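Workshop tips: comparing two-finger grippers on thin stems

Notes by Farzana Sandhu, bench 5, Allombridge

Choosing a test piece
Artificial flowers are a good test for fingers and cameras. A hydrangea with fabric petals gives a soft mass, toothed leaves and a narrow stem in one item. Use the same flower for every gripper under comparison and reshape the petals by hand between runs.

Lining up the fingers
Run the Judico and Akyol fingers on the same arm with the same controller settings. Open them wide and approach from the stem end. Stop with the stem between the fingers and check the wrist view before closing. The leaves and flower head should be well forward of the tips. Aim for the plain length of stem below the leaves.
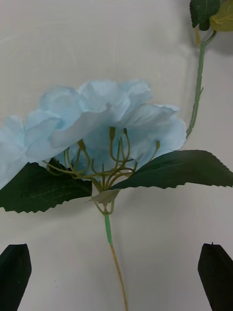 Closing force
Start at the lowest setting and raise it one step at a time. Log slips and crushed stems in separate columns. In January the Judico pair held 138 of 188 lifts at the lowest setting; the Akyol pair was not run below step two, so the totals cannot be compared directly.

Camera settings
Fix exposure and white balance. Pale petals on an off-white surface lose their edges if exposure is left on automatic. Refocus after each change of fingers.

Finger pads
Wipe with a dry cloth. Trusico pads were replaced at 1090 cycles.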